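Workshop Notebook, Urban Policy Group
23 Jun 2024

Present: N. Bensaid, M. Tahiri, and the two research assistants.

The morning session was given to the Clelano housing file. The city's permit records have now been matched to the property tax rolls for 11 council districts. In four of them, the abatement granted to downtown developers was renewed without a public hearing. M. Tahiri maintains that this reflects a change in the ordinance and should not be read as neglect by the current council. N. Bensaid does not agree, and her written note is attached to the file. The draft should present both readings until the minutes of the finance hearings have been obtained. 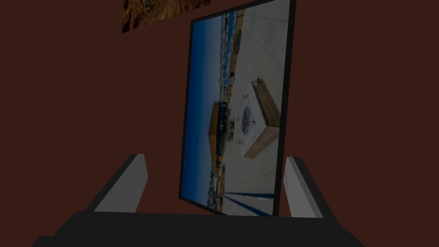 Open gripper, with the large framed picture on the wall beyond.

The second item was the Uver transit levy. The mayor's office has described the levy as temporary, yet the budget schedule carries it forward for eight years. The wording of Section 4 is unclear as to whether the council may extend it by simple majority. A request for the legal opinion has been sent to the city clerk. No reply as of this entry.

The resident survey stands at 200 completed forms. Returns from the east side remain thin, and the renters' questions were skipped on many of them. It was agreed that question 8 should be reworded before the next mailing, as "local services" was taken by some to mean the police and by others to mean trash
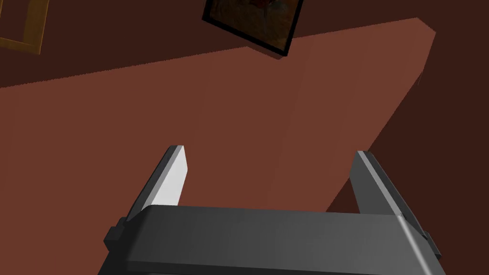 collection. The answers already received under the old wording are to be kept in a separate table and not merged with the new ones.

To do before September:
Obtain hearing minutes (Tahiri).
Revise question 8 and recheck the Spanish version (Bensaid).
Correct the ward boundary on the second map; the river parcels are still shown in the wrong district.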